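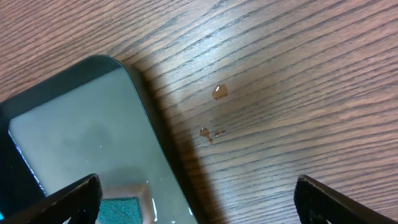
The Ferry to Vulcombe

Ngaio Hapeta had the letter in her coat when she got to the slipway, and she had already decided not to read it again. The ferry was late. A boy in a yellow hat was selling tea out of the back of a van, and she bought one and stood with it by the rail.

Her aunt's house was on the far side, past the chapel. It had been shut up since July. The solicitor, a Mr Tuhumury, had sent the keys by post with a note that said the back door stuck and the water was off at the road. He had signed it Sugeng, as if they were friends.

"You going over for the sale?" the boy asked.

"What sale?"

"The boatyard. Everything's going."

She said she wasn't. She had not known there was a sale. Her aunt had kept the accounts at that yard for most of her working life, and had left it after an argument that the family put down to money.

The crossing took nearly 9 minutes. Ngaio sat inside, next to a woman with a dog on her knee, and they talked about the dog.

The back door did stick. She put her shoulder to it and went in with more force than she meant to, and knocked a chair over. The kitchen smelled of soot. The calendar still said July, and her aunt had written "R-L, lunch" on one of the squares and underlined it.

She opened the windows and made a start on the cupboards.

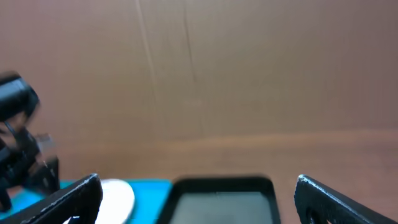 By four o'clock she had done the kitchen and the hall and was sitting on the stairs with a biscuit tin full of receipts. Most were for coal. Near the bottom was an envelope with 482 pounds in it and a slip of paper that said "Ruby-Lee, for the boat, what I owe."

Ngaio counted the money twice. Then she put on her coat and walked down to the boatyard.

The sale was over. A man was rolling up a banner and two others were arguing about a trailer. She asked for Ruby-Lee and was pointed to the shed at the end, where a woman of sixty or so was sweeping.

"Ruby-Lee Pearce?"

"If it's about the winch, it's gone."

"I'm Mina Hapeta's niece."

The woman stopped sweeping. She looked at the envelope and did not take it.

"She came to lunch," she said. "She tried to give me that then. I told her to put it away. We hadn't spoken for years and she wanted to talk about money."

"What did you talk about?"

"Her knees. My knees. She had two helpings of everything." Ruby-Lee leaned the broom against the wall. "Is the water still off up there?"

"At the road."

"You need a long key for that. I've got one somewhere."

She went off to look for it. Ngaio waited by the door with the envelope in her hand. The last ferry was coming in, and she watched it tie up.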